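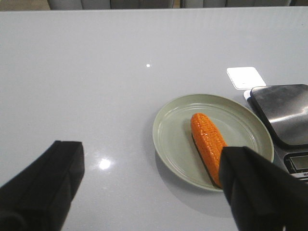 Wrist camera view, toy corn on the plate, scale to the right

Teaching by hand or by remote?
Nhi Vương
Hi all! I'm trying to teach our arm to move the corn from the plate to the scale. I've done 20 goes by remote control and my grabs are all a bit different (some are properly wobbly). Should I push the arm about by hand instead?

Periklis Gavalas
I'd stay on the remote. If you guide it by hand, your sleeve ends up in the wrist view and the robot learns from that too. Bin the wobbly goes, slow down before you close the fingers, and turn the plate a little each time. I needed over 20 good ones before mine settled.

Haoran Hao
By hand worked ok for me, but I only replayed the joint positions, no camera. What arm is it?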